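Category: About Us / Garment Care and Storage

Isanis runs a folding and storage service for household clothing from one site in Toft. Work started in August with 13 customers. The current list stands at 239, and the shelves hold 1,380 baskets.

Garments are sorted by type, folded to a fixed width and stored flat. Pants are folded lengthwise first, then across, so that the waistband stays on one side of the stack. Each type has its own fold sheet, known in-house as a Stiltomier sheet, which gives the finished width and the number of folds.

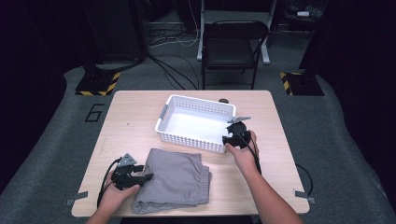 Baskets are rigid white plastic with perforated side walls and an open top. The perforations let air reach the lower layers. A basket is filled to just below the rim – never above it, as the shelves leave little clearance. Fabrics with a thick hem are placed with the hem alternating left and right to keep the stack level.

Tables are light wood and are wiped down between orders. Soft knits are smoothed by hand before the last fold and are not pressed. 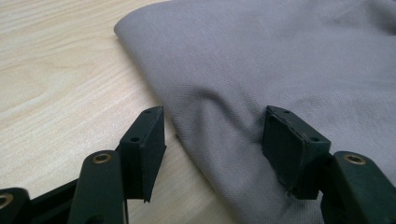

Folded gray fabric on a work table.

Orders of roughly 1,000 garments or more go through the Skeltach schedule, which has its own intake form and a longer turnaround. Page last revised 2023-06-16.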